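Everyone in the Stullville parents' group swears by foam alphabet blocks. Isla Purves says her set of 26 taught her youngest to read. I have my doubts. Ours mostly taught us what's under the couch.

My first complaint is that they don't stack the way the box promises. Foam is light and the corners are rounded, so one little nudge and the top block sits crooked. A wood set from the thrift store does better.

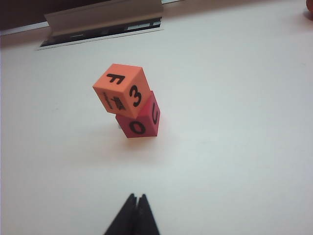 And why put a letter, a number and a tiny drawing on the same block? Ilse Segers tells me it "builds connections." Maybe. My kid asked what F had to do with 3 and I had nothing.

Then there's which way is up. Turn a block a bit and half the alphabet stops looking like itself. Grown-ups fix that in their heads. A three-year-old just guesses, and I'm told the guessing is the learning. Hmm.

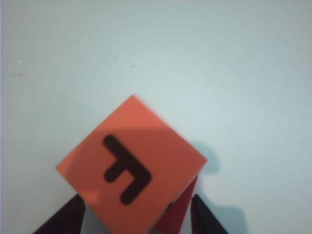
Is it a T? Depends how you tilt your head.

Geert Brouwer sent me a link to a page with 1,738 glowing reviews for a set like this. I read 27 of them. Most were written the week the thing arrived. Come back in November and tell me who still plays with it.

To be fair, they're quiet when they fall, and stepping on one at 6 a.m. doesn't hurt. I'll give them that much. We're keeping ours for now, in a bag, on the high shelf.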